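Skript zur Hochzeitsplanung, Einheit 4: Tafel und Sitzordnung

Heute geht es endlich an die Tische - mein Lieblingsthema! Lange Tafeln bringen Gäste wunderbar ins Gespräch, runde Tische schaffen kleine Inseln. Unser Übungsfall ist das Gut Bretodari mit 229 Gästen und 21 Tischen, das Brautpaar sitzt mittendrin.
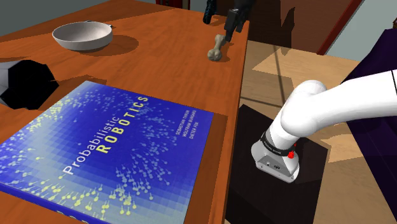

Wann steht der Sitzplan fest?
Sobald alle Zusagen da sind, spätestens zwei Wochen vor dem Fest.

Bitte rechnet bis zur nächsten Einheit das Budget für Haus Ternard durch: **300 Euro** für Kerzen, etwa 300 für Blumen. Probiert ruhig mutige Farben aus (Koralle mit Salbei ist herrlich!) und bringt eure Skizzen mit.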